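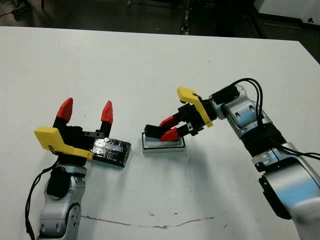
Ketach Foundation Benefit: Notes From the Evening

1/ The Ketach Foundation held its annual benefit on Nov 12, 2023, at Plondilis Hall. The Foundation thanks everyone who attended. This thread covers the program, the auction and the funds raised, and answers the questions received most often by our office.

2/ Total attendance was 93. Guests came from the film, music and theater communities, joined by long-standing supporters of the Foundation's work in arts education. As in past years, tables were assigned by the host office and no seats were sold at the door.

3/ Arrivals began on the Plondilis terrace with a string quartet and a light supper. The dress code was cocktail attire. We are grateful to guests for observing the request that phones remain put away once the program began.

4/ The opening performance was a 20-minute selection from the stage musical "Rultik," presented by members of the touring company. The production opened in September and the cast traveled on its night off in order to take part. The Foundation does not pay performance fees for the benefit, and we note this generosity with thanks.

5/ A short film followed, made by students in the Foundation's after-school program. It was shown without introduction, at the request of the students, and received a standing ovation. The film will be posted on our channel once music rights have been cleared.

6/ The Dwivedi Award, given each year for service to young performers, went to the full backstage crew of the Plondilis summer season. This is the first time the award has been given to a group. The crew accepted together and asked that the prize money be returned to the costume fund.

7/ On the auction: there were 2 live lots and a longer silent auction in the side gallery. The live lots were a walk-on part in "Rultik" and a weekend stay near the Dwivedi vineyard. Bidding on the walk-on part was brisk and was extended once by the auctioneer.

8/ The silent auction raised $1,759. Winning bidders have been notified by email. Items not collected on the night are being held at the Foundation office and may be picked up during normal business hours with a printed or emailed receipt.

9/ Online viewers also took part. The livestream of the opening performance and award presentation was watched by 3,055 people. The sound dropped out briefly during the award remarks - we regret the interruption, and a corrected recording is being prepared.

10/ Dancing followed dinner and continued until midnight. The band honored a number of requests, including one from the kitchen staff. Coats left behind are with the front desk at Plondilis Hall. Please describe the item and its lining when calling.

11/ Two questions have come in repeatedly since the event, and we will answer both in this thread. 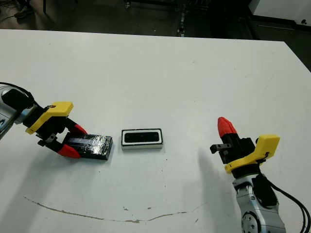 12/ Question received: Can members of the public buy tickets to next year's benefit?

Tickets are offered first to current supporters and then to the general mailing list. Any places that remain after those two rounds will be announced on this account. Joining the mailing list is free.

13/ Question received: Will photographs of guests be published?

A selection of red carpet and dinner photographs will be released to guests first. Anyone who would prefer not to appear may write to the press desk, and the picture in question will be withheld.

14/ Press requests for the Dwivedi Award remarks should also go to the press desk. Please include the name of the outlet and the deadline. Requests for interviews with the "Rultik" cast are handled by the production and will be forwarded - we cannot schedule these ourselves.

15/ Written acknowledgments for donations made at the benefit will be mailed to the address given at registration. Guests who have moved since registering are asked to send the new address to the Foundation office.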